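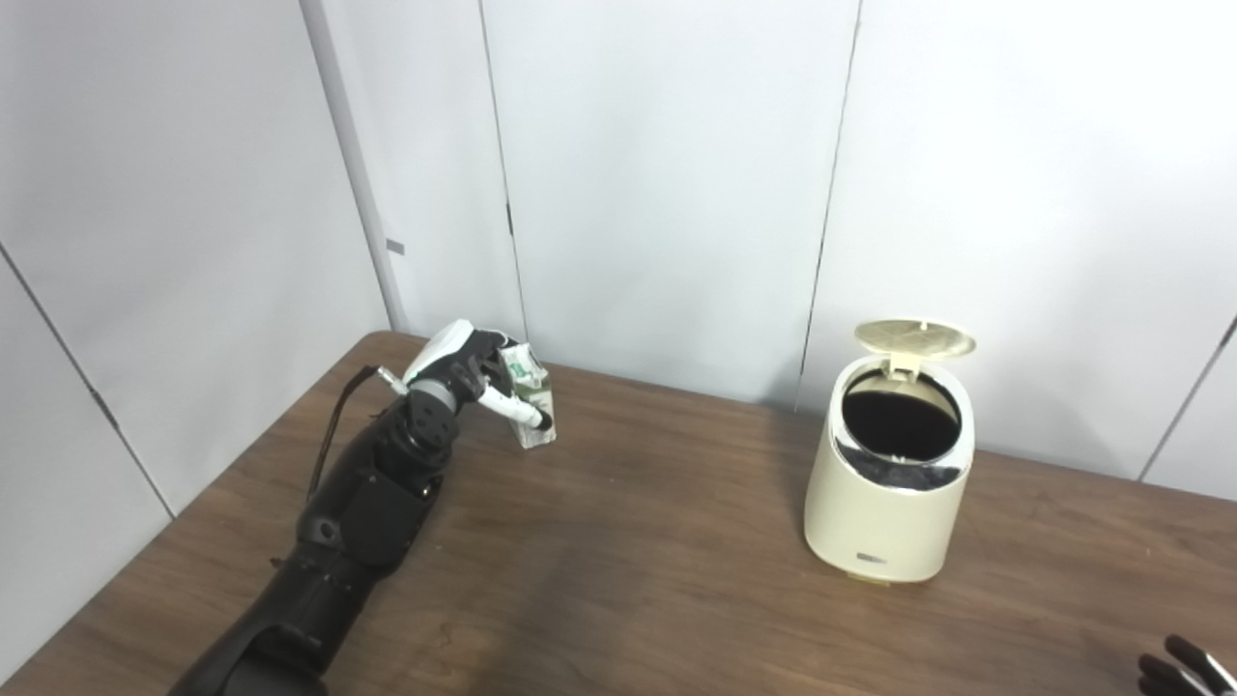

Main Skerkell 5 doigts, version tendons courts : mon avis après un mois d'essais

Bon, je vends des préhenseurs, donc vous vous doutez que je ne vais pas en dire que du mal. Mais j'ai gardé la Skerkell sur l'établi presque tout le mois de mai avant de la mettre au catalogue de Testport, et je préfère vous raconter comment elle se comporte plutôt que de recopier la brochure (que vous trouverez de toute façon dans l'onglet Téléchargements).

La main se monte à gauche comme à droite, il faut juste préciser le côté à la commande. Le kit double comprend les deux, avec un seul boîtier de commande Khan pour l'ensemble. Poignet, bague d'adaptation et câble sont fournis, le bras non.

Ce que j'ai fait avec

J'ai surtout travaillé sur des objets de cuisine et de bureau, parce que c'est ce que vous me demandez le plus. L'exercice qui m'a le plus appris, c'est la petite brique de boisson à déposer dans une poubelle de table à couvercle relevable. Ça paraît idiot, et pourtant ! Une brique pleine supporte à peu près n'importe quelle prise, une brique vide s'écrase dès qu'on serre un peu trop, et ensuite elle pivote entre les doigts. Avec la Skerkell je place les doigts à l'arrière et le pouce en travers de la face avant, à mi-hauteur. Le pouce est long, il couvre bien la largeur d'une petite brique, et c'est franchement lui qui fait la différence avec la pince Triden à deux mors que j'utilisais avant.

La Triden reste plus rapide, je le dis tout de suite. Pour des pièces rigides toujours présentées dans le même sens, prenez la Triden, elle coûte moins cher et elle se règle en dix minutes. Dès que l'objet est mou, léger ou un peu de travers, je passe à la main.

Les réglages que j'ai gardés

Consigne d'effort : 181 sur l'échelle du boîtier Khan pour la brique. À 900 on est dans le domaine de la bouteille pleine, et la brique n'y survit pas (j'ai essayé, j'ai nettoyé).
Fermeture : les doigts d'abord, le pouce ensuite. Dans l'autre sens, le pouce pousse l'objet avant que les doigts soient en place.
Approche : poignet légèrement incliné, pas à la verticale. On voit mieux ce qu'on fait depuis la caméra de tête.
Lâcher : ouvrir le pouce en premier, lentement. Si tout s'ouvre d'un coup, l'objet part sur le côté et tape le bord de la poubelle.

Ce qui m'agace un peu

Le câble du poignet. Il fait une boucle vers l'extérieur, et il faut y penser quand on travaille près d'une paroi. Je l'ai accroché deux fois la première semaine. Kevin Correa, chez nous à l'atelier, prépare un guide-câble imprimé, je l'ajouterai aux accessoires dès qu'il sera content du résultat (il n'est jamais content, soyez patients).

La coque du dos de la main est blanche et brillante, c'est joli mais ça renvoie la lumière. Si vous faites de la vision, prévoyez un éclairage diffus ou demandez-moi la coque mate, en option. Et les embouts des doigts s'encrassent vite sur du carton : un coup de chiffon humide en fin de séance, pas d'alcool.

Dans la boîte

Main gauche ou droite, ou les deux pour le kit double
Boîtier de commande Khan et son alimentation
Câble de poignet avec connecteur coudé
Bague d'adaptation
Jeu de 5 embouts de rechange par main
Notice en français

Prix sur devis, ça dépend beaucoup du bras que vous avez déjà. Écrivez-moi avec le modèle du bras et deux ou trois objets que vous voulez saisir, je vous réponds en général dans la matinée. Et si vous êtes dans le coin, passez avec vos propres objets, on les essaie ensemble sur les deux préhenseurs, la Skerkell et la Triden !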